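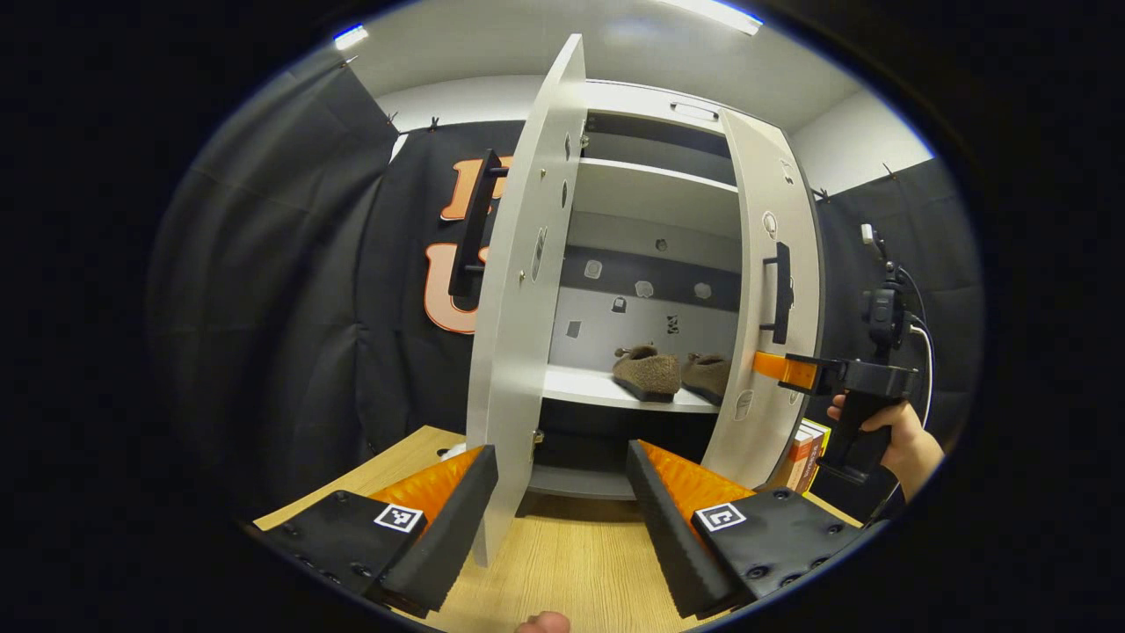
Storage Is a Maintenance Problem

Most advice on household storage treats it as a question of volume. The reader is told to measure what they own, buy a cabinet large enough to hold it, and close the doors. I think this is the wrong unit. Storage should be judged by the labor needed to keep it in order, and volume is a weak predictor of that labor.

Consider what happens to a shelf over a year. Items go in at one rate and come out at another. If the first rate is higher, the shelf fills. A larger shelf delays the point at which it is full but does nothing to the difference between the two rates. It also raises the cost of the eventual sorting, which grows faster than the number of items. Finding one object among 30 takes a glance. Finding it among 720 takes an index, and very few households keep one.

I did keep one, for a single apartment in Galville, while clearing it for a relative. The final list ran to 2,653 objects, not counting books. What struck me was the distribution. The deep closet in the hall held the greatest share and was opened the least. The shallow kitchen shelves held a small share and were in good order. Every item on them could be seen without moving another.

Depth, then, is the variable I would regulate first. A shelf two rows deep has a front and an archive. The archive is where duplicates come from: a person who cannot see the spare batteries buys more spare batteries. Manufacturers sell depth because it is cheap to add and looks good in a specification. The catalogs from Boltska and Budenetti both give capacity in the largest type on the page. Neither says how much of that capacity can be reached without taking something out first. A figure for reachable capacity would be easy to compute and far more useful to the buyer.

Dulce Varela, with whom I have argued about this for years, holds that depth is harmless if everything is in labeled boxes. I accept part of this. Labels work well on the day they are written. After that they must be kept accurate, and the cost of doing so falls on whoever last moved something, usually in a hurry. An incorrect label is worse than a blank one, as it ends the search early. Her own system at the house in Ayala is excellent, but she spends most of a Saturday every September restoring it. That time belongs in the accounts.

Doors deserve a similar audit. They keep out dust and they hide disorder, and the second function is the one people pay for. Hidden disorder is not inspected and so is not corrected. I would keep doors for anything dangerous, fragile, or sensitive to light, and leave the rest open. Visitors can tolerate the sight of a stack of bowls.

The obvious objection is space. Shallow, open shelving uses more wall per object, and small homes do not have much wall — mine does not. My answer is that the wall is a reasonable limit to impose. When the shallow shelves are full, something has to leave before anything else comes in, and the decision is made about one object at a time, while its owner still remembers why it was bought.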